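**Anti-Xa calibration after reagent lot change: how many points, and what do you do about the low end?**

**okvidalin**

We changed lots of our anti-Xa reagent in September and I have a disagreement with a colleague that I would like outside views on.

Setup: one analyser, chromogenic anti-Xa, a single hybrid curve for unfractionated and low molecular weight heparin, five calibrators. Most of our requests are LMWH monitoring in renal impairment and pregnancy, with a smaller number of UFH samples from intensive care. The lab at Mukard is medium-sized and we do not run a separate curve for the direct oral inhibitors. Those go out.

The new lot calibrated without any flags. Controls were in range at both levels. On the patient comparison the agreement was good in the middle and upper part of the range, but results near the bottom read higher on the new lot. The bias is constant in absolute terms, so it looks small against a peak sample and large against a trough.

My view is that the lot should not go live for trough samples until the low end is explained. My colleague's view is that controls passed, the regression slope is close to one, and the intercept is within what the manufacturer allows.

Who is right, and how would you go about it?

Oddur Vídalín

---

**s_kvaran**

What samples did you use for the comparison, and were they fresh or frozen?

Platelet factor 4 release in poorly spun plasma will neutralise heparin and pull results down, and if the old lot was run fresh and the new lot on thawed aliquots you may have compared two different things. That would normally go in the opposite direction from yours, but I would still want it ruled out first.

---

**okvidalin**

Both lots were run on the same thawed aliquots, in the same session, old lot first. Double-spun before freezing. Thawed at 37 degrees and mixed by hand.

---

**ruairi_coag**

Your colleague is leaning on the slope far too much. In a regression over the whole range the slope is fixed by the high samples. You can have a slope of 1.00 and still be wrong at every trough. Split the data at the trough cut-off and look at the differences in each half separately. A difference plot shows it at once.

Also, "controls passed" means little here. Where does your low control sit? If it is in the middle of the therapeutic range, then nothing you run daily is testing the region you are worried about.

---

**okvidalin**

The low control sits above our trough cut-off, so you are correct. We have no control material in the affected region.

---

**Ladefoged_V**

I disagree with Ruairí on the practical point, if not on the statistics.

What clinical decision is made at the low end? For most LMWH patients the trough is used to look for accumulation. A small positive bias near the limit of quantitation does not change anyone's dose if the action limit is well above it. If I held back every lot that showed a low-end offset inside the manufacturer's allowance, I would spend most of the year without reagent.

Set the lower reporting limit where the assay is reliable, report everything under it as "less than", and move on. We have done it this way at Cemavcombe through several lot changes.

Vibeke Ladefoged

---

**ruairi_coag**

That works when the offset is below the limit. It does not work if it carries a sample from under the action limit to over it. In renal patients the trough is the number that triggers a dose reduction, and the patients it gets reduced in are the ones who then clot.

There is a second use as well. Some requests are made before a neuraxial procedure, and the anaesthetist wants to know there is no meaningful drug on board. A false reading just over the limit delays a procedure.

---

**Ladefoged_V**

I did say "well above it". If the action limit is close to the offset then of course it matters. Oddur has not told us either figure.

On the neuraxial point: timing from last dose should drive that decision, and the anti-Xa is supporting information at most. I would not build my lot acceptance around a use that I discourage.

---

**karinor**

Has anyone asked about the blank? A constant positive offset in a competitive chromogenic assay is what I would expect if the zero calibrator is giving a higher absorbance change than the patient's drug-free plasma does, or the reverse, depending on how the curve is fitted. Run pooled normal plasma with no heparin in it on both lots, in replicate, and look at raw delta OD and not at the converted result.

If raw OD for normal plasma is the same on both lots, the chemistry is fine and the fault is in the curve. If it differs, it is the reagent.

Kári Norðdahl

---

**s_kvaran**

Seconding this. Also check which fit the analyser used. Ours will go from linear to a polynomial if somebody leaves the setting on automatic, and with five points a polynomial can bend at the bottom without complaining. It took us a while to find that on our second analyser.

---

**okvidalin**

Ran normal pool, 15 replicates on each lot. Raw OD is the same within imprecision.

Then looked at the fit. Old lot was linear. New lot was saved as second-order polynomial. The setting is on automatic, as Sille suggested. I did not do the calibration myself, but I reviewed it and I did not look at the fit type, only the correlation coefficient.

---

**karinor**

The correlation coefficient will nearly always look better with the higher-order fit. It should not be used for choosing between them. Force linear, recalculate, and compare back-calculated values for each calibrator against the assigned values.

---

**ruairi_coag**

And do not simply recalculate the stored comparison data and call it closed. Rerun a set of low patient samples on the corrected curve. You want some with LMWH and some with UFH, given that it is a hybrid curve.

---

**s_kvaran**

Side matter while you have the covers off. If this is the older bench model with the reagent drawer on runners, check that the drawer is level. Ours had worked loose at the front and the probe was aspirating at slightly different depths in the end positions. The engineer from Stougaard had us take the four fixings out and replace them, and the old ones went straight on to the nearest surface.
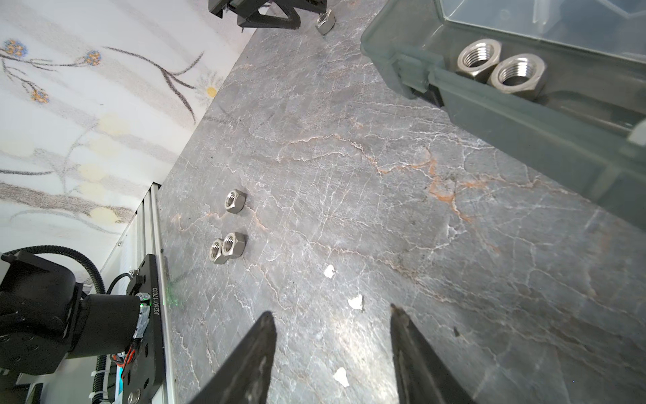
*Hex nuts, loose on the marble top.*

It had nothing to do with our curve problem, as it happened, but imprecision at the low end improved after it was tightened. I would not expect it to produce a constant bias.

---

**Ladefoged_V**

Agreed that it would not give a bias. It would show in the replicate CV, and Oddur's replicates were apparently fine.

I will concede the wider point to Ruairí to this extent: if the low end had been waved through, the fit error would have stayed in place until the next lot. My reporting limit would have hidden it. I still hold that the limit is the right tool for ordinary lot-to-lot noise.

---

**okvidalin**

Update. Linear fit forced, calibration repeated from fresh calibrators. Back-calculated values are all acceptable. Low samples rerun, both heparins. The offset has gone for LMWH. For UFH there is a small residual difference in the same direction, but it is within the imprecision of the assay and there were few samples.

We looked back through the log and 257 patient results had been issued on the polynomial curve before it was stopped. My colleague had put the lot live while I was still writing the first post. We are going through the ones under the trough cut-off now.

---

**ruairi_coag**

How are you handling amended reports? We only reissue where the corrected value crosses a decision limit, and we telephone those. The rest are documented internally.

---

**okvidalin**

Same plan here. The ones that cross will be telephoned by the duty haematologist and the corrected report will carry a comment. The raw OD values are stored, so recalculation is possible without the plasma.

---

**newbie_russtead**

Reading with interest. We do a small workload at Russtead, well under 2,000 anti-Xa tests a year, and calibrate only on lot change. Is there any case for recalibrating between lots? Our documentation only asks for it if controls drift.

---

**karinor**

If controls are stable and you have one of them at a level that matters to your users, lot change and major maintenance are enough. Save the money and buy a low control. If the supplier has none, you can dilute a calibrator from a different lot into normal pool and use it as an in-house check, but assign its value over several runs before you rely on it.

---

**Ladefoged_V**

I would be careful with diluted calibrator. It is not independent of the calibration if both come from the same manufacturer, different lot or otherwise. Spiked pool made from the pharmacy product is better, provided you can get the ampoules released to you.

---

**karinor**

Spiked pool is better, yes. In my hospital getting the ampoules takes a form and two signatures, so we use the calibrator.

---

**okvidalin**

I have changed the calibration record sheet. It now has a box for fit type and a line for the back-calculated value of the lowest non-zero calibrator, and the fit is locked to linear on the analyser. Low control is on order. I will post the UFH comparison when there are enough samples from intensive care to say anything.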